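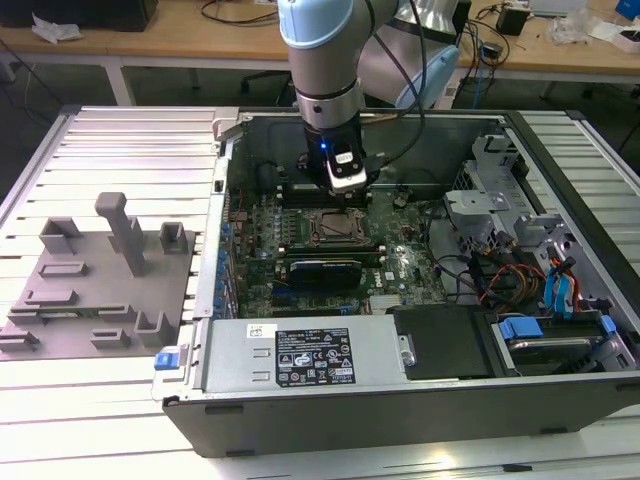

Who can apply for the night desk position at the Haverford branch?
Anyone aged 19 or over who can work until 1:00 a.m. and lift a full book crate. You don't need a library degree, and past library work is helpful but not required.

Filed under: Jobs and Openings > Part-time

Dimuvholm Public Library is hiring a part-time night desk assistant for its Haverford branch. The branch moves to late hours in July and will stay open until midnight while school is out. The job continues after that on the regular evening schedule, which ends at 10:00 p.m.

The work is mostly at the front desk. You will check items in and out, sign people up for cards, answer the phone, and help visitors find what they came for. When the desk is quiet you will shelve returns, pull holds for the morning delivery, and mend torn covers. The branch holds 4000 large-print books, and many of the people who borrow them want help picking out the next one. Patience with that part of the job matters to us.

You will also close the building with one other staff member. Closing means walking both floors, emptying the outside book drop, turning off the reading room lights, and setting the alarm. In the late-hours season this is usually finished by 12:30 a.m.

Hours and pay
Four evening shifts a week, up to 24 hours. Pay is $19 an hour, with paid training at the Breltar branch for the first two weeks. Training shifts are in the afternoon. Shift swaps are allowed if both people sign the swap sheet at the desk.

What we ask for
A high school diploma or equivalent. Clear handwriting, since hold slips are still filled out by hand. Comfort talking with strangers, including ones who are upset about a fine. Spanish is a plus. The last bus on route 51 leaves before closing time in the summer, so please be sure you have a way home. Staff parking is free and is behind the building.

How to apply
Pick up a form at any branch desk or ask for one by phone at extension 2781. Return it to the Haverford desk with the names of two people who have worked with you. School and church references are fine if this would be your first job. Interviews take half an hour and are held at Haverford in the meeting room on the second floor. We will call everyone who turns in a complete form.

Related openings
Children's story hour helper, Breltar branch
Bookmobile driver, Dimuvholm
Weekend page, Haverford branch
Substitute desk list, all branches

Last updated: June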